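Standing meditation (zhan zhuang): knees ache after ten minutes, normal?
Posted by Natnael Negussie, 12/6/21

Hi all! I started zhan zhuang in August after doing a bit of qigong at the Lidetti center near me. I love it, but once I get to the ten minute mark my knees start to ache, mostly the left one, and my shoulders creep up to my ears. My goal is 40 minutes. Do I push through or am I doing it wrong?
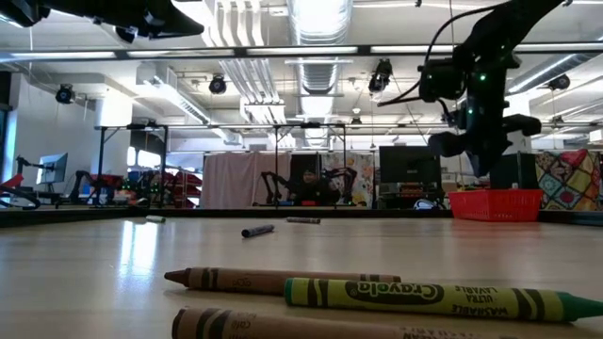

I practice in the morning before anybody else is up, in socks, facing the table so I have something to rest my eyes on. The last few times it's been the green crayon, the one with its wrapper upside down from where I stand, and I catch myself reading "Crayola" backwards instead of breathing. Should I close my eyes or is a soft gaze better? I've read both.

Xinyi Qin

Ten minutes is plenty for where you are! Aching thighs are fine, aching knees are a sign to come up. Most beginners sink way too low (I sure did) and let the knees drift in. Unlock them, don't bend them much more than that, and feel your weight in the middle of the foot. If it still hurts, stop for the day, and if it hurts when you're walking around, go see somebody about it.

My teacher had us add one minute a week and no more, which felt silly at first, but I never got sore that way.
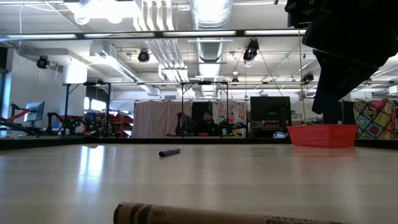 For the eyes, I'd keep them half open, especially if you get wobbly. Let them settle on something dull a few feet off and don't study it. A dark marker lying on a table is great, or the plain wood next to it, but lettering is bad news, even a blurry word that looks like "CLEAN" on a wrapper will get your brain reading. And for the shoulders, pretend you've got a small pillow under each armpit.

In-ho Kang

just do tai chi, standing still is boring imo. the Wusari beginner class helped my knees more than any of this

Cadi Cadwaladr

Agree with Xinyi on the height. I'd also try shoes with a thin flat sole, my left knee complained a lot less on a hard floor once I quit the socks.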